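Brandão open house, quick notes

Typing this on the bus back so excuse the mess. Went out to the Brandão housewares showroom on Tuesday, doors at 3, got there late (missed the exit, then missed it again). Sign-in sheet, paper badge, coffee in a very small cup. Marlene Fagundes did the tour. Fast talker, knows her stuff.

Front room is all tableware. Plates to the left, serving stuff to the right, way too many gravy boats. Didn't linger. Wanted the glass section and got there before the rest of the group caught up.

Colored goblets are the big push this season. Pink, red, yellow, blue. Short stems, flat round feet. Shown with a gold wire rack on a gray marble-pattern top, and the gold does a lot for them. I'd have walked right past a white rack.
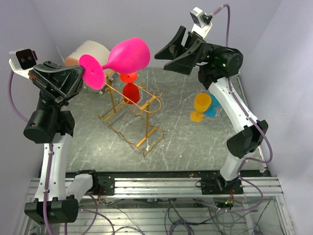
Asked about price. $118 for the set with rack, less for stores but you have to order 300 and up, so that's me out. Marlene says the blue sells slowest. Would of guessed yellow. The matching pitcher is in the Trotelum line and won't ship till November – shame, it was the thing I came for.

Back room: linens, mostly. Wellington Miranda was unfolding tablecloths for a couple from a hotel and let me butt in. Nice heavy ones from Plando, stripes, a good mustard. Took his card. Then lost his card. If anyone has his email pls send.

Parking is free but the lot's tiny, go early. Bathroom is up the stairs behind the linens. They're open to the public again next month, no appointment needed, just sign in at teh desk.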